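Leltemico Household Task Simulation – Frequently Asked Questions

What is the service?
Leltemico runs robot household tasks in simulation and delivers the results as recorded episodes. A customer supplies a task definition, or chooses one from our list, and receives camera streams, joint states and gripper commands for each run. No hardware is needed at the customer's end.

Which packages are available?
There are 2. Jerlow covers single-arm tasks in a fixed room layout. Rano covers two-arm tasks and allows the room layout, wall colours and furniture to be varied between episodes. Both are supplied with the same file structure, so code written for one will read the other.

How many episodes are in a standard order?
A standard Rano order contains 900 episodes. Smaller pilot orders of 60 episodes can be placed first and are deducted from the price of the full order if it follows within the same quarter.

Which views are recorded?
Rano includes a view over the robot's body with both arms in it, and close views from behind a gripper. Furniture in the set includes double-door units with paired handles. All views are rendered without overlays or on-screen text.
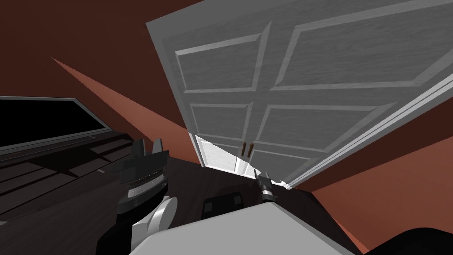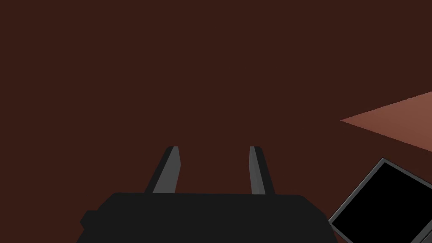 Rano package, double-door layout.
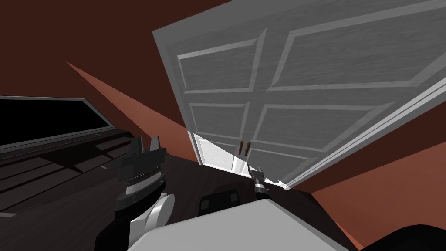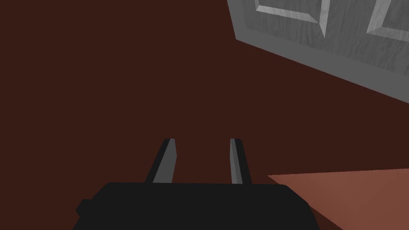 Can I choose the camera angle?
Yes. Camera position and tilt are set in the scene file. Values outside the default range are accepted, but the renderer does not correct the horizon. If your training code assumes an upright room, rotate the frames on import or ask for a level camera when ordering.

Are failed attempts included?
By default, no. Episodes that do not meet the success test are removed before delivery. They can be kept on request – each one is then flagged in the index file and does not count towards the total ordered.

How is success decided?
By the state of the simulated objects at the end of the run. For doors, the test is the hinge angle. The default threshold is 55 degrees and can be changed per task. Images are not used in the test.

How realistic is the lighting?
Moderately. Direct light and shading are computed, but fine surface detail is limited and plain materials render as flat colour. Customers who need closer agreement with real cameras should plan for their own augmentation step. We do not claim that a policy trained only on this data will run on a physical robot without further work.

Can I supply my own furniture models?
Yes, with Rano only. Models need separate moving parts, defined hinge axes and a collision mesh. Files that arrive without a collision mesh are returned. Hemant Shukla checks incoming models and will reply with a list of faults, if any.

What does the Bansal add-on do?
Bansal is a playback tool. It steps through an episode with all camera streams aligned to the joint data and exports selected sections. It does not edit trajectories.

Who do I contact about an order?
Kamlesh Rastogi handles quotations and licences. Please state the package, the number of episodes and whether failed attempts are to be kept. The next change to the price list is planned for October – quotations issued before then remain valid at the old rate.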